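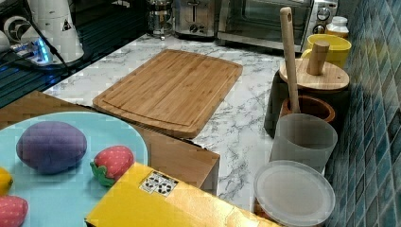

Likico Bamboo Cutting Board with Juice Groove: Four Months In
By Nimal Cassim
13 November 2023

I bought the Likico board in July to replace a maple one from Psarras that had split along a glue line. It cost 30 dollars. I paid for it myself and have used it most days since, for vegetables, bread and the occasional roast chicken.

It is a plain rectangular board made of bamboo strips glued side by side, with rounded corners and a groove cut just inside the edge. There are no handles, no feet and no hole for hanging. Mine came in shrink wrap with a card that said to oil it before first use. I used food grade mineral oil, two coats, and left it overnight. It drank up the first coat completely.

Size and fit

Our counter is a marble pattern with gray veins and it gets crowded. The toaster and the toaster oven take up the same stretch I like to chop on, so a board has to fit in what is left. I would not want one any bigger. If you have a small kitchen, measure the space in front of your appliances before you order, and leave a gap beside the toaster oven so the board is not pushed up against warm metal.

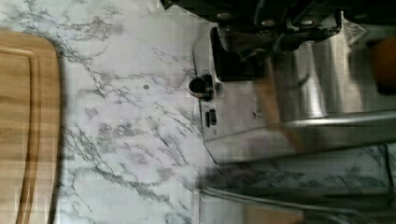

Groove and rounded corner, with the steel appliance to the right.

Cutting

Bamboo is harder than the maple I had before, and I noticed it in my knives. I used to touch up my chef's knife every couple of weeks and now I do it weekly. The sound is sharper too. After four months there are fine cut marks across the middle but nothing deep enough to catch a fingernail. Serrated knives leave more of a mark than straight ones, so I keep bread to one side.

The groove

It is shallow. For tomatoes, oranges and a rested steak it does the job. With a whole chicken it filled up and ran over at one corner, and I ended up putting a towel underneath. The Sisus board my neighbor Fotis Karras uses has a deeper channel and handled the same size bird without a spill, but it costs more and is a lot heavier to lift into the sink. The groove also collects crumbs. A stiff brush gets them out, a sponge mostly pushes them along.

Stability

On a smooth counter the board slides. I use a damp paper towel under it for anything that takes force, squash especially. The bottom is flat, with the same groove on both sides, and I flip it once a week to keep the wear even. It has stayed flat so far. I stood it on edge to dry every time and never put it in the dishwasher. 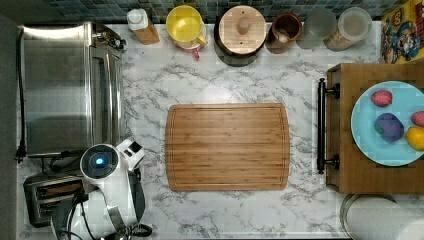

The board at the center of the counter, jars and a crock along the backsplash.

Care and smell

Hot water, dish soap, dry right away. I oil it once a month. Onion smell goes away after a scrub with salt and half a lemon. Beets left a pink patch that took three washes to fade. One short edge felt rough after the first few washes and I took it down with fine sandpaper.

Compared with the others

I also tried the Fendis plastic board. It is easier on knives and can go in the dishwasher, but it bowed slightly after a month and I never liked cutting on it. I still keep it for raw meat.

Rating: 4 out of 5. I took off a point for the sliding and the shallow groove. I would buy it again at 30 dollars, probably not at 45.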